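Skarndale Guest House Linen Guide
Section 4: Washing and storing striped cotton items

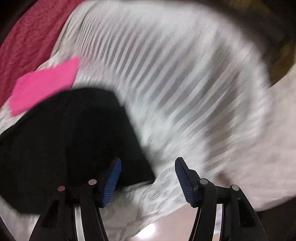 Fig. 4. White fabric with grey stripes.

This section applies to striped sheets, pillowcases and tablecloths supplied under the Orance linen scheme. Staff should read Section 3 (Sorting) before they begin.

1. Check the care label on each item. Where the label and this guide differ, follow the label.
2. Shake the item out and set aside anything torn or badly marked. Enter it in the repairs book.
3. Treat stains with cold water and a little plain soap. Leave for 12 minutes, then rinse.
4. Load the drum to no more than three quarters full. Striped items must be washed apart from dark or new coloured linen.
5. Select the warm cotton programme and add the measured dose of powder.
6. Remove the load promptly when the programme ends. Fold large sheets with a second person, matching the stripes at the hem.
7. Store on the slatted shelves, with the fold facing outwards.

CAUTION: Do not use chlorine bleach on striped items. The colour may fade unevenly.

CAUTION: Do not open the drum door until the lock has released.

Note: Sheets are normally withdrawn after around 200 washes. Withdrawn sheets are cut for dust covers and must not be returned to the guest shelves.

Note: The shelf list is renewed each November. Requests for extra stock should be made to Jolien Peeters in the linen office before the list closes.

Related sections
Section 3: Sorting
Section 5: Towels and bath mats
Section 9: Ordering from Acheampong Laundry Supplies

Contact the linen office | © Skarndale Guest House | Back to top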